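Military History | News

Claims for Flalitz garrison stand challenged

A new booklet on the defence of the Flalitz crossing says 43 men held the position against a force of 500 for the whole of one November night. It is a stirring tale, and parts of it may even be correct.

The author, Gijs Goossens, leans heavily on a diary kept by a signaller named Dijkstra. The diary gives the garrison's strength on the morning before the attack. It says very little about the attackers, whom Dijkstra could not have seen in the dark, and the figure of 500 first turns up in a regimental newsletter printed long after the war.

Abenezer Lemma, who has spent years on the unit's supply records, is not persuaded. "There were rations drawn for 96 at Flalitz that week," he said on Tuesday. "Either the garrison was eating double or the booklet has left half of it out."

Goossens replies that the extra rations were meant for the engineers at Wurkine, further up the river. He has yet to produce an order, a receipt or a map that says so. His publisher, Sudura, has printed 300 copies and describes the account as definitive.
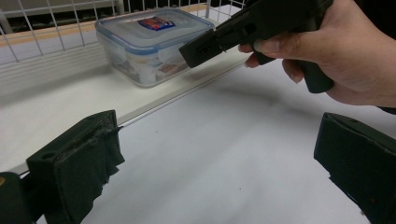 Did the garrison hold the crossing until morning?

The war diary records the bridge as still in its hands at first light, though it gives no count of casualties on either side.

Goossens says a second edition will include his sources in full. The first has no footnotes.

Related items
Wurkine engineers' roll goes on display
Reading a war diary: common mistakes
Letters: who blew the river bridge?
Medal group withdrawn from sale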